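A desk doesn't need to be organized. It needs one basket on it and nothing else. I have been doing it this way for years, mostly out of laziness, and the method fits on a page.

## Clear the top

Take everything off. Everything includes the mug. Wipe along the grain with a damp cloth, then go over it again with a dry one, and stop when you run out of things to blame on the previous owner.

Push the basket to the back before you decide what goes in it. You want a wide stretch of wood between you and it.
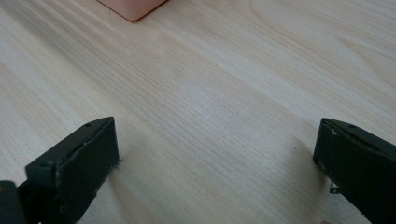 *Pale wood, with the pink thing kept well back.*

## Pick the basket

Mine is plastic with holes in the sides, and it cost less than lunch. The holes matter more than the color. A solid box hides its contents, and hidden contents breed. Mbali Mathebula once lent me a lidded one and I gave it back with 80 receipts in it, none of them mine. 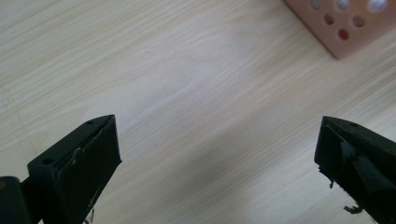

Size is the other thing. If you can't carry it full with both hands and still see your feet, go down a size. Handles on the short ends are best for lifting it off a desk, especially a desk with a wall behind it.

## Fill it badly

Now put in the paper you keep meaning to reuse:

1. Crumpled brown paper first. Don't fold it - it's wrapping, it has no career plans.
2. Flat sheets next, slid in beside the wad.
3. Anything stiff or folded stands up at one end, where you can grab it.
4. Small scraps wherever they'll go.
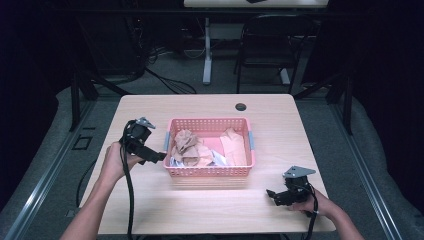 *Brown paper to one side, flat pink sheet in the middle, blue handles free.*

Keep the handles clear. If paper is hanging over them, you have too much paper, and that's a recycling problem.

## Keep it that way

Empty the basket when the pile passes the rim. For me that's every 2 months, plus once in December when the wrapping comes in. Then wipe the wood again and put the basket back where it was. 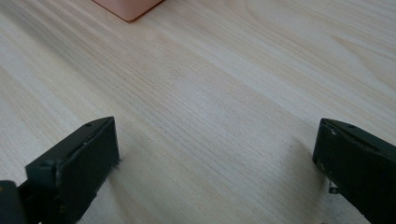 Zinhle Engelbrecht writes that she tried this with two baskets, one for brown paper and one for colored, and within a month both held batteries. She is back to one and recommends the bigger handles.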